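1/ Thread on the old county courthouse at Rivis and the question of which parts of it are original. I have spent the past few months with the building accounts and the deed books. Posting the main points in order.

2/ The usual claim is that the courthouse was built in one campaign. The accounts do not support this. They show two contracts, nine years apart, with different masons and different brick.

3/ The first contract covers the center block only: courtroom on the ground floor, jury room and clerk's office above. The outside walls are specified at two and a half bricks thick up to the second floor, then two bricks to the plate.

4/ The second contract covers the east wing, which housed the records. It calls for a vaulted ceiling, iron shutters and a stone floor. These were fire precautions. The county had already lost one set of deed books in a rented house.

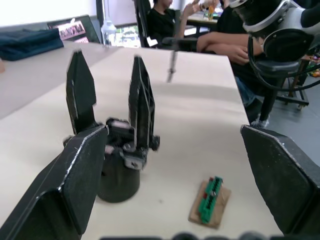
Janex Miltutar
Researcher, county records and early public buildings

5/ The joint between the two campaigns is easy to find on the north wall. The center block is laid in Flemish bond. The wing is laid in common bond with a header row every sixth course. The courses do not line up, and the mason made up the difference with a thick mortar bed at the water table.

6/ The cupola is a separate problem. It appears in neither contract. The first mention is a payment for lead and glass, entered in March, with no year on the page. The entries on each side of it place it after the wing.

7/ That matters for the bell. The plaque in the lobby says the bell was rung at the opening session. If the cupola came later, the bell was either hung somewhere else at first or was not there. I have found no payment for a temporary frame.

8/ The source of the plaque text seems to be a newspaper piece written long after the fact. It gives no reference. Two later guidebooks repeat it word for word, including a misspelling of the sheriff's title.

9/ Next, the courtroom. The judge's bench is now on the west wall. The first contract puts it on the north wall, under the round-headed window, with the jury seated to the judge's left. The floor joists agree with the contract. There are filled mortises for a raised platform 31 inches in from the north wall.

10/ The bench was moved when the court went from one judge to three. The platform on the north wall was too narrow for three chairs and could not be widened without blocking a door.

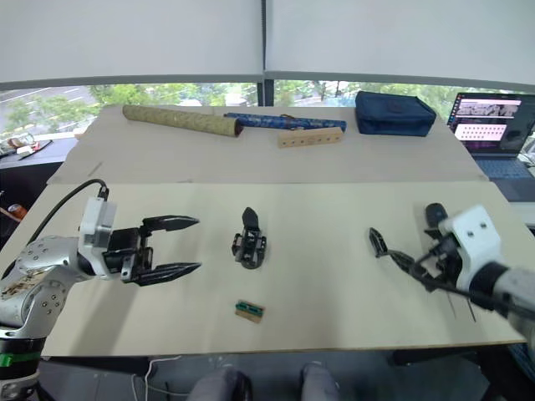
11/ The public gallery went in at the same time. It is carried on four turned posts, and the seating plan in the clerk's papers allows for 62 people. The stair to it is steep and was entered from outside until the porch was enclosed.

12/ On the records themselves: 55 deed books survive from the period when the wing was in use. The numbering runs without a gap. The index volumes are less complete, and the grantee index is missing its last part.

13/ Anyone using the indexes should know that the clerks filed names under more than one spelling. Stojanović is entered under S, under Y in one place, and without the accent everywhere. Check the margin notes as well. Corrections were written there and never carried into the index.

14/ The county stopped holding trials in the building when the new courthouse opened across the square. The wing kept its records function for longer. The center block was rented out, first as a school, then as offices. Most of the plaster loss dates from the office period, when partitions were nailed straight into the walls.

15/ Open questions: the year of the cupola, the origin of the bell, and who laid the brick in the wing. The second contract names a contractor but leaves the mason's line blank. If you have seen a receipt or an account that fills any of these in, replies are open.

16/ Correction to post 3: the jury room was above the courtroom, but the clerk's office was on the ground floor behind the stair until the wing was finished. I misread the plan.

August 13, 2020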